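Chapter 6
Filling an Empty Seat

Key terms: by-election, casual vacancy, writ, appointment, countback, list replacement, pairing

Members of a legislature are elected for a fixed term or up to a fixed limit, but many of them do not serve all of it. They die, fall ill, resign to take another job, move away, or are removed by a court. When a member leaves early, the seat is called a casual vacancy. Every system of government needs a rule for what happens next. The rules differ a great deal, and the differences matter more than most voters expect.

Chapter 5 looked at how general elections turn votes into seats. In this chapter we follow what happens between general elections. We start with one case, the Tisden vacancy in the island legislature of Irnard, and come back to it in each section.

The Tisden vacancy

The Irnard legislature has 78 seats, each filled by the voters of a single district. Tisden is one of the smallest districts. It covers a harbor town and a strip of farmland behind it. Its member had held the seat for three terms when he resigned to take a post with the port authority.

Under the election law of Irnard, the speaker must declare a seat vacant as soon as a signed letter of resignation is received. The speaker then issues a writ, a formal order telling the election office to hold a vote. The law sets an outer limit for the date of the vote but no minimum, and the governing party usually has some say in the timing. In the Tisden case the seat stood empty for 54 days. During that time the district had no voting member. Requests from residents were handled by the member for Reinholz, the district next door, under an informal arrangement between the two offices.

Two candidates stood. Yasmine Belkadi, a former school principal, ran for the opposition. Abdelilah Abou Zeid, who managed a fishing cooperative, ran for the governing party. The vote was held on 9th July. Belkadi received 1,765 votes and Abou Zeid received 819. Turnout was well below that of the last general election, and the governing party lost a seat it had held since the district was created.

The loss did not bring down the government. It did change the numbers on the finance panel, where seats are shared out according to each party's strength in the chamber. The governing party had to give up one place on the panel, and two spending bills due for review in the same session were held over to the next one.
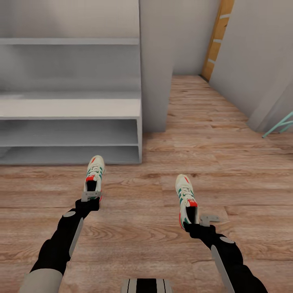 Figure 6.1 Computer-rendered view of two robot arms gripping a pair of white sneakers.

Four ways to fill a seat

Most legislatures use one of four methods. Some use a mix, with one method for vacancies early in a term and another for vacancies near the end.

By-election. The voters of the district choose a new member in a separate vote. In the United States the same thing is usually called a special election. The method is common where each district has one member. Its main strength is that the new member has been chosen directly by the people he or she will represent. Its main costs are money and time. Polling places must be opened and staffed for a single contest, and the seat stays empty until the count is finished.

Appointment. A governor, a party, or the legislature itself names a replacement. Appointment is quick and cheap. The replacement may serve out the rest of the term or only hold the seat until a vote can be arranged. Critics point out that an appointed member may owe more to the person who made the appointment than to the voters. Some laws deal with the problem by requiring the new member to come from the same party as the old one.

List replacement. Where voters choose among party lists, the next name on the list takes the seat. No new vote is needed, and the balance between parties stays as it was. The method does not work well when the departing member has quarreled with the party or was elected without one.

Countback. Where voters rank candidates in order of preference, the ballots from the last election can be counted again to find out who would have won without the departed member. The ballots must be kept in good order for the whole term — a simple requirement on paper, and one that has caused trouble in places with poor storage. The runner-up must also still be willing and able to serve.

Reading a by-election result

By-elections attract attention out of proportion to their size. Reporters and party leaders treat them as tests of how the country would vote if a general election were held at once. Some caution is needed.

First, fewer people vote. Those who do are often the most committed supporters of each side, along with people who have a complaint. Second, the government is not usually at stake, so a voter can send a warning without much risk. Third, local matters can outweigh national ones. In Tisden the main subject at public meetings was the closing of the evening ferry. Both candidates said they would restore it, but only Belkadi belonged to a party that had voted against the closing.

Polls taken before a by-election should be read with the same care. The Skundex survey, the only one published during the Tisden campaign, showed the two candidates level. It had asked all adults in the district for their views and had not asked whether they planned to vote. We return to this kind of error in Chapter 9.

Close chambers

When the governing party has a comfortable majority, a vacancy is mostly a matter for the district. When the majority is one or two seats, a vacancy can decide whether a bill passes. Some legislatures reduce the effect through pairing. Under a pairing agreement, a member on one side agrees not to vote while a member on the other side is absent. Pairing is a courtesy and is rarely written into law, and either party can withdraw from it. It is also used less often for an empty seat than for a member who is sick or traveling.

Timing matters too. A government that expects to lose a by-election has a reason to put it off as long as the law allows. A government that expects to win has a reason to hurry. Several legislatures have taken the decision away from the speaker and set a fixed number of weeks in law. Irnard debated such a change in the session after the Tisden vote, and Belkadi gave her first speech in support of it. The bill was sent to the rules panel for further study.

Before you read on

Find out how a vacancy is filled in the lower house of your own state or national legislature, and who decides the date if a vote is held. Keep your notes. You will need them for the exercise at the end of Section 6.2, where they are compared with the Irnard rules.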